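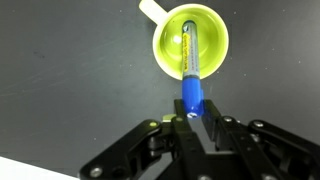 Last updated: 7th February

Flemora pick-and-place kit: data card

Hello! I'm Mihret, and I look after the recordings that come with the Flemora kit. You get 200 episodes of one small job, a marker and a mug, with a wrist view and wider room views. I trained on 196 of them and kept the rest back for testing. 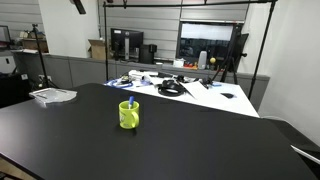
Flemora sells the kit with a licence for one site, and I do wish they'd loosen that. Setting up took me 8 days, most of it fiddling with the mounts. Do try a plain dark top like ours — a lime-green mug stands out nicely against it. Nuria Wako checked the labels in December and fixed 10 of them, bless her.

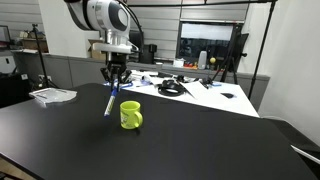
Known problems

The wrist view is too close to read small print on a marker, so don't train on the lettering. Send bugs to me or Nuria.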